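Section 2. Putting Away Bowls and Plates After Washing

This section applies to all Trillico furnished apartments with a standard kitchen. It should be read together with Section 1 (Washing Up) and with the shelf plan posted inside the pantry door. Residents of the Tetden building should note that their upper cabinets are hung at a different height; see the note under step 7.

Before you begin

Clear a stretch of countertop below the upper cabinets and wipe it down. Lay out one clean, dry dish towel. A second towel should be kept within reach for drying hands. Do not use the same towel for the counter and for the dishes.

Dishes are to be put away in this order: plates, bowls, cups, serving pieces. Glasses are covered in Section 3.

Inspecting and stacking bowls

1. Take one bowl at a time from the drying rack. Do not carry a stack from the rack to the cabinet.

2. Dry the outside first, then the base. Water often collects in the ring on the underside and will drip onto the bowl stacked beneath it.

3. Dry the inside with a fresh part of the towel, working from the center toward the rim.

4. Hold the bowl with both hands, one under the base and one at the rim, and tilt the inside toward the light. On a white glazed bowl, food film shows as a dull patch in the shine. Run a fingertip along the rim to feel for chips.

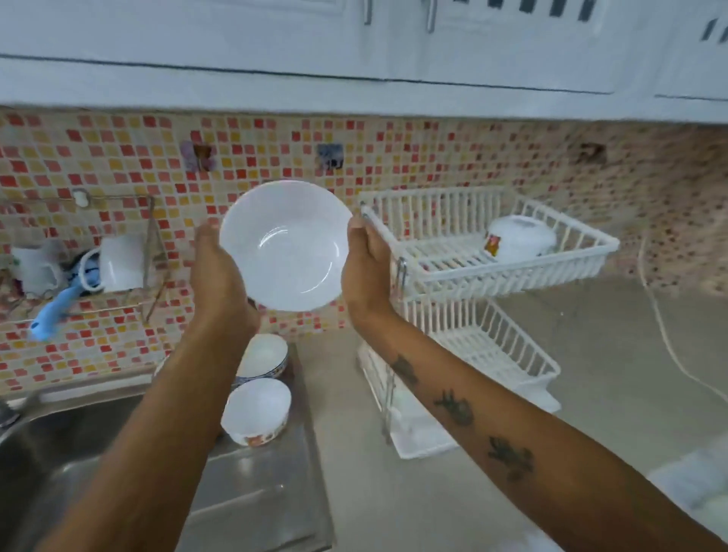 5. Return any bowl with film or residue to the sink. Set aside any bowl with a chip or a crack and report it using the Kitchen Items form.

6. Place sound bowls in the cabinet, right side up, largest at the bottom. Lower each bowl into the one below it with both hands. Do not let it drop the last inch.

7. Close the cabinet door by its handle. Doors pushed shut by the face of the panel will show finger marks and may go out of line over time.

Note: In the Tetden building, a step stool is supplied for the upper shelves. Use it on a level floor only, and put the bowl down on the counter before stepping up or down.

CAUTION: Do not place bowls near the edge of the counter while cabinet doors are open. Most breakage reported last November happened at this point in the work.

Wall hooks and racks

Adhesive hooks on the backsplash are intended for light items such as measuring spoons and small strainers. The load limit for hooks supplied by Trillico is 200 grams each. Heavier utensils belong in a drawer -- hooks that are overloaded may pull away from the tile and leave glue behind.

If a hook comes loose, do not press it back into place. Remove it, clean the tile with warm water and mild soap, allow it to dry fully, and request a replacement. Quote part number 22 on the request.

Revised 2024-03-29. This version replaces all earlier printings of Section 2.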